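Gripper build, post 25. I know, I said I'd be finished with this by November, and then we moved, and then the shared shop over the Drirnov bakery had its own troubles, so thank you all for still being here!

Tonight was all about the fingertips. My first set were bare printed plastic and they had no bite at all – a pencil would squirt out sideways like a watermelon seed. So now I've got dark fuzzy pads on both brackets, and I like them so much better already.

The linkage is the same as in post 19, black arms with a brass bushing pressed into the pivot. The little teal spacers came from the leftovers bin and I'm far too fond of them.

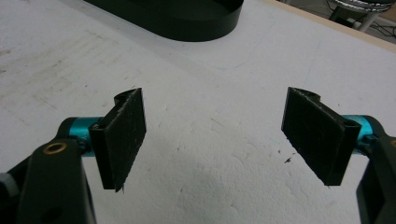

Santeri Laaksonen wonders if the fuzz will shed after a few hundred squeezes, and says he'd go with thin silicone and be done with it.

Fair point, Santeri, and I did try silicone! It grabbed so hard that things wouldn't let go, and I spent a whole evening peeling a bottle cap off one finger. The fuzzy stuff does fray at the tips, I'll give you that. I may run a bead of glue along the lower edges before I go any further.

Next job is the closing angle. I have the pads toed in a bit so the tips meet first, which is lovely for washers and not so lovely for anything fat. I'm thinking 2 degrees less on each side.

I've named it Clolby, by the way. My kids voted and I had no say.

If anyone has a spare strip of softer felt, I'm at the shop most evenings and I'll trade you for spacers – I have more than 329 of them.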